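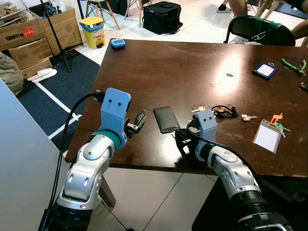
Fotini thinks we should drop the keys and just do the phone, and she has said so every evening since December. Godfrey agrees with her, but only when the keys are going badly.

The club challenge is called Clear the Desk: two arms, one table, everyday junk, 300 seconds. We have 487 practice runs logged and nearly 40 I would show my mother. A phone is a nice flat slab that stays where you put it. Keys have opinions.

My own vote is to keep them. Points are points - and the team from Denmont is skipping keys entirely, the cowards. Eetu has rewritten the grasp code again and named the new branch "final_final", so I expect to be writing about it at length.

Next practice is at 6 pm. Fotini is bringing more keys, under protest.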